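Folding Dark Garments on Quilted Surfaces

May
By the Grostside Household Notes desk

This gallery covers the folding of soft black clothing on quilted covers. It belongs to the Gravbridge series on laundry handling in small homes, where a full-size table is seldom free and most folding takes place on whatever padded surface is nearest. Earlier pages dealt with towels and bed linen. Clothing is harder to fold square, as the panels differ in length and the seams add thickness along certain lines.

A quilted cover has one useful property for this work. The stitching holds the top layer in place, so the cover shifts less when cloth is dragged across it. It also supplies a reference grid. A seam laid parallel to one set of stitch lines can be checked by eye, and an error of 5 degrees is easy to find on a pale cover under dark fabric. The drawback is softness. A crease pressed by hand into a garment on padding comes out rounder than one made on a board.

Black garment on a pale quilted cover, with the light blue quilted blanket and white pillow at the far side. 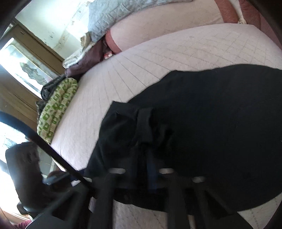
Bulk should be dealt with before outline. Where cloth gathers into a band at one edge, the band is drawn out flat first and the flap is turned afterward. If the order is reversed, the gathered part stays trapped inside the fold and the finished piece rocks when stacked. Thick seams are kept on the outside of the first fold for the same reason.

Bedding can stay on the bed during folding, provided it is pushed back far enough to leave a clear span of one garment length plus a hand's width. The Leckie method sheet sets out 3 folds for a heavy top: one side in, the other side over it, then the hem up to the collar. The Okar sheet puts the hem fold first, which gives a shorter and thicker packet.

Folded black garment on cream-beige diamond quilting, small white and pale-grey logo near the lower edge.

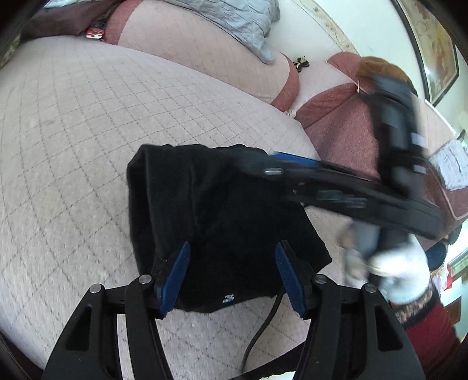 Cords and drawstrings are best laid inside the last fold. Left outside, they catch on the next item in the stack and pull the corner out of line. Printed marks go face up if the stack is to be sorted by sight, and face down if the print is prone to sticking in warm storage. A packet with one slanted side is corrected by opening the last fold only and resetting the edge against a stitch line.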